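Can a robot cook my dinner yet?

I have been following Goltby, a kitchen simulator where a robot arm practices chores before anyone lets it near a real stove. Kirsten Zacharias got me into it in April.

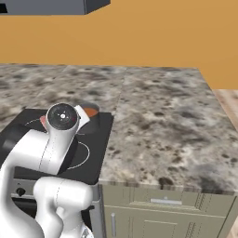
So would I buy one for my kitchen? Not at 2,000 dollars, and not until it can clean up after itself.

Kirsten has more faith than I do. She says the hard part is grip.

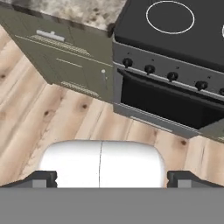 My own stove has burners that stick, and I fight with them every night. A machine would have to learn that kind of thing too. The simulated range has a neat row of black knobs, and I doubt they ever jam - mine took two repairs.

I'll check back on it after the next release.

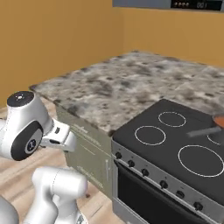 What I'd pay for now

Dishes. Only dishes.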